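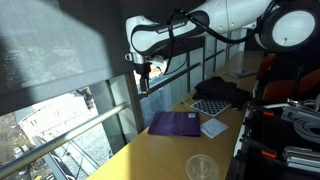
Aisyah Rondonuwu: Loved the February list, but it skipped the window stays completely. Ours at the Grenel end have been stiff for ages and people just shove them. Can they go on the next one?

They can, and they have! Windows and blinds walk-through, Treltby building, June 2018. Tick as you go and write in the margins, I really do read the margins.

1. Window stays open and hold without being pushed. OK, except two at the Grenel end. A drop of oil fixed one and the other needs a new pin.

2. Openings limited on the upper floor. OK. All tested with a good firm push.

3. Glass free of chips and cracks. One tiny chip in the stairwell, taped and dated. Fakhoury Glass will measure up.

4. Sills clear of pot plants, mugs and books. Not OK, but so much better than last time. The kitchen sill is a joy to look at.

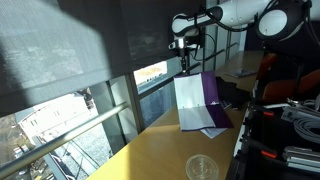 Uliana Mykhailiuk

Now the blinds, my favourite part (I know, I know). I tried every single one, up and down, and most of them run beautifully.

5. Cords tied up on cleats, no loops hanging within reach of a child. OK in the hall. Reading room has one cleat missing, so the cord is knotted up high for now.

6. Brackets tight. Four half-turns of a screwdriver and done. The Tornier brackets are the easiest I've ever worked with, you can get at both screws without taking the blind down.

7. Slats whole, no sharp edges. OK.

8. Ladder used for high windows has both feet capped and its label readable. OK. Please put it back in the cupboard, colour tag facing out. 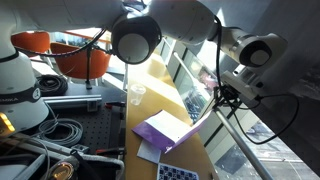

Robot arm with an amber light at the base.

9. Latches close by hand. Around 70 tried, 2 sticking, both painted over at some point. A careful scrape along the edge should free them.

10. Spare keys for the locking windows on the hook by the office. OK, and labelled at last!

Still to do: stay pin, cleat, stairwell glass, two latches. Allow 20 minutes for the latches and bring a drop sheet.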